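Subject: Re: [godoy-house] Shoes at the front door, again

Hello all,

Thank you for the message below. I read it in August when I was away and I am sorry that my answer is slow.

On 4 August or so, a neighbor wrote:
> I nearly fell over the shoes by the door this morning. It was 9 and
> I had both hands full. Can we please agree on a rule? Either each
> apartment keeps its own shoes inside, or we buy a rack and share the
> cost. I saw one at Rondell for 1595, which is too much for me, but
> maybe somebody knows a cheaper shop.
> Also, what do we do with pairs that nobody wears?

I agree with the second idea, the rack. To keep everything inside is difficult for those of us with a small hall, and in the rainy months it makes the floor dirty in two places.

I looked at Pindus and they have a simple rack, 89 cm wide, with open shelves. It holds up to nine pairs if they are not boots. It costs less than the Rondell one, and it fits on the left side of the door without covering the mailboxes. I measured twice. Govgate has a similar model but the lowest shelf is very near to the floor, so it will be hard to mop under it.

My other wish is that we put the shoes in pairs, with the soles down. It is a small thing, but the floor is shiny tile and every mark is seen on it. When slippers are thrown on top of other shoes, the dirt from one sole goes on the next one. Two pictures, first a pile and then some that are easier to live with - I like the red slippers with the gold double happiness very much, and I would be sad to see them under somebody's dirty shoes. 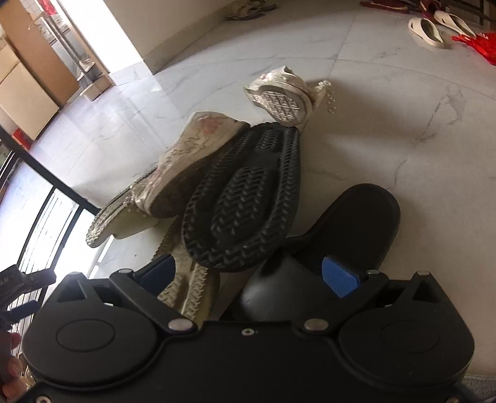
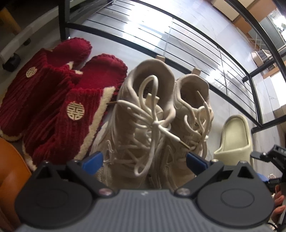 What I propose

1. We buy the Pindus rack and divide the price equally between the apartments.
2. Each apartment leaves two pairs at the door, the rest goes inside.
3. Old pairs go in a bag for one month. If no one asks for them, I will take them to the collection box.
4. Shoes with mud are wiped before they go on the rack - I can leave a brush and an old towel there.

Please write to the list if you do not agree with some point. I can carry the rack home but I will need help to put it together, my screwdriver is not good.

Kind regards from the second floor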